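Brokirau Hand Gripper Kit - FAQ
Updated 11/7/18

Quick answers, more coming when we get time. 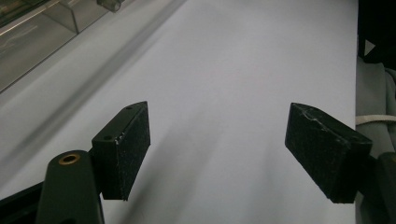 What's in the kit?
Handle, two finger pads, screws, hex key, USB cable. Camera sold separately.

How much?
$367. Spare pad pair, $28.

Do I need a robot arm?
No. Hold it, do the task, record. Arm mount is the Jaditz plate, $149, ships on its own.

My pads are scuffed. Covered?
No, pads are wear parts. Scuffs are fine to work with. Swap them if they start slipping.

Which screws for the pads?
The short ones. Long ones bottom out and you'll crack somthing. Snug, not tight.

Will it fit my old Brurkaren handle?
Pads yes, handle parts no.

Shipping?
Ships in 18 days. Rush orders, email first.

Returns?
Unused only, orignal box. You pay postage.

Still stuck?
Email support with your order number. Replies Monday to Friday.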